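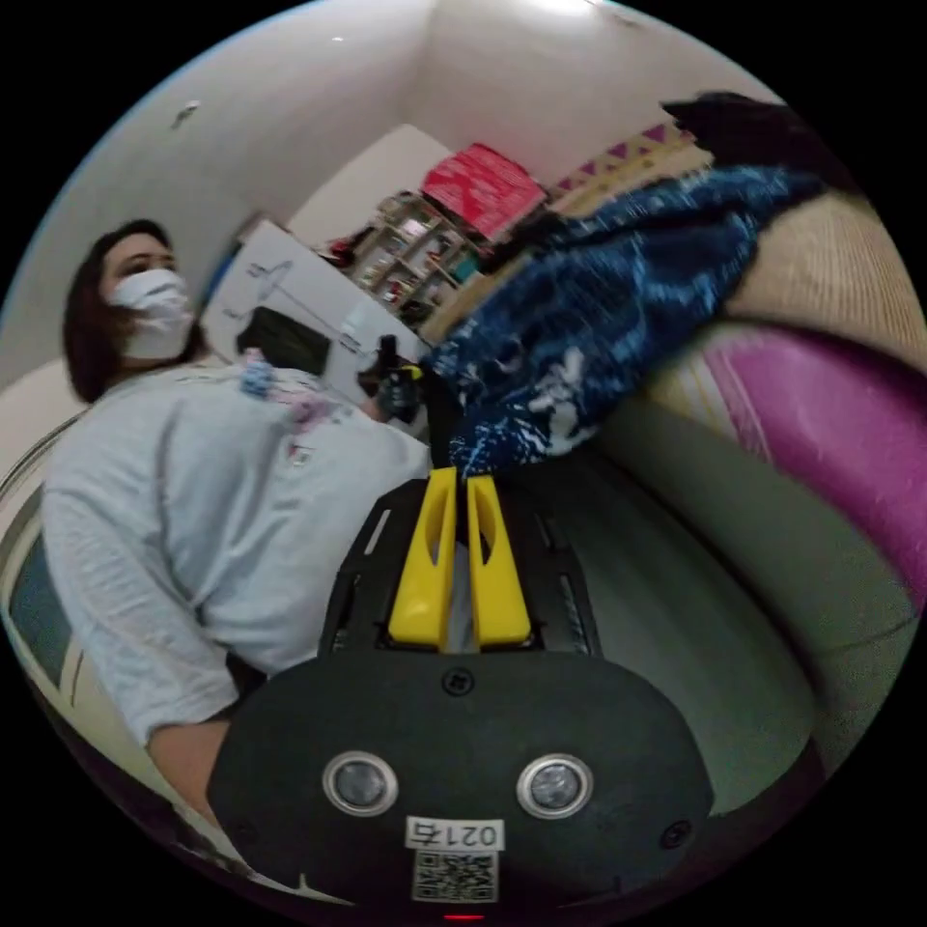
Patterned cloth in the sorting room, masks on for the dusty part of the day.

The Cloth Room: Gallery

The Avolden cloth room is on the upper floor of the old Barbieri shop. Curtain fabric, tablecloths, dress lengths and remnants are sorted there before they go to the sewing classes or out to the sale shelves in Plesten. This page is about the April sort, when the Barbieri stock was gone through for the first time since the shop closed. The list at the time of writing stands at 1,015 pieces. Of these, 162 are patterned furnishing fabrics, and they took the longest.

Notes on the cloth

Prints. Florals, stripes, checks and small repeats are kept apart from the plain cloth from the start. A print is filed by its main color and then by the size of the repeat. If two people can't agree on the main color, it goes by the background.

Curtains. The Barbieri shop made curtains to order, and many were never collected. Hooks and tape come off before folding. Hems are left alone unless the stitching has failed, because the extra few inches are useful to whoever buys them. Lined pairs stay together and are tied with cotton tape.

Tablecloths. Most are square and a few are round. The round ones don't fold well and are rolled instead, with the label pinned to the outside end. Old food stains are noted on the label. We don't bleach anything.

Dress lengths. Anything over 3 yards is kept whole. Shorter lengths go into the remnant drawers unless they match something else in the room. Matching is done by daylight at the window, in the morning if possible. The ceiling lights make navy and black look the same.

Remnants. The drawers are labeled by weight of cloth: light, medium, heavy and stretch. Quilters generally want the light drawer, so it is refilled more often than the others. Pieces smaller than a dinner plate go in the scrap bag for stuffing.

Labels. Every piece gets a paper tag with its number, length, width and any faults. The tag is pinned through the selvage where there is one. Tags from the shop are kept as well, even when the price on them is no use to anyone. Some have the Moseo mill name stamped on the back, and Graziella Rinaldi is keeping a separate list of those.

How the room is worked

Dusty cloth is handled first and everybody wears a mask for it. Each piece is shaken out, checked for moth and then moved along to be measured. After lunch the windows are opened and the floor is swept before any clean folding is done. White and cream pieces wait until the afternoon for the same reason.

Anything with moth goes straight into a sealed bag and is taken to the freezer downstairs. It stays there for two weeks. The bag is marked with the date in and the date due out, and it is not opened in between.

Shelving is by hand height. Heavy upholstery cloth is at the bottom, curtains are in the middle, and the top shelf is for light cottons. Mirko Serra put in the 4 deeper shelves along the back wall this spring, and the rolled cloth now lies flat instead of leaning in the corner.

What happens next

The plain cottons and the light remnants have been set aside for the beginners' class. Most of the prints will be on sale in Plesten, priced by the yard, with full curtain pairs priced individually. Pieces on Graziella's Moseo list are being held back until it is finished.

If you bought curtains or fabric from the Barbieri shop and still have the receipt or a sample card, we would like to see it. A photocopy is fine. Bring it to the side door any afternoon between 2:00 and 4:30, or leave it in the mailbox marked "Cloth Room."

Back to all galleries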